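Cloklow finger set for hand-held grippers
Filed under: Grippers > Spares & Upkeep
Last updated: November

I sell these fingers as a pair, and I run the same ones on my own grippers every week, so let me tell you how I keep mine going! Put the screws in finger-tight first, close the jaws on a scrap of cloth, and only then snug everything down (a short hex key is plenty, please don't lean on it). Wipe the pads after every 52 grips or so on fabric, lint gets everywhere. If one finger starts to lag, back its screws off a turn, line the tips up again and retighten.

Part 699, sold in pairs, screws included.

Both grippers out, plaid cloth in the jaws: 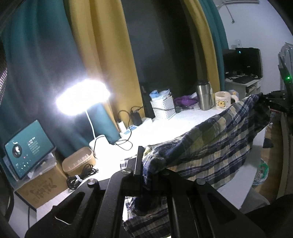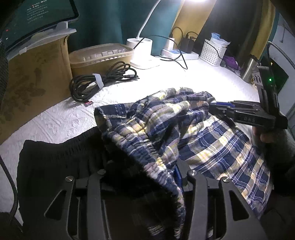

Kobe Dekker wrote in to say he checks the screws before lunch as well, and that flannel loosens his faster than denim ever did.

Related items
Jelínek hex key, short
Stastau pad wipes, pack of 41
Turnville spare screws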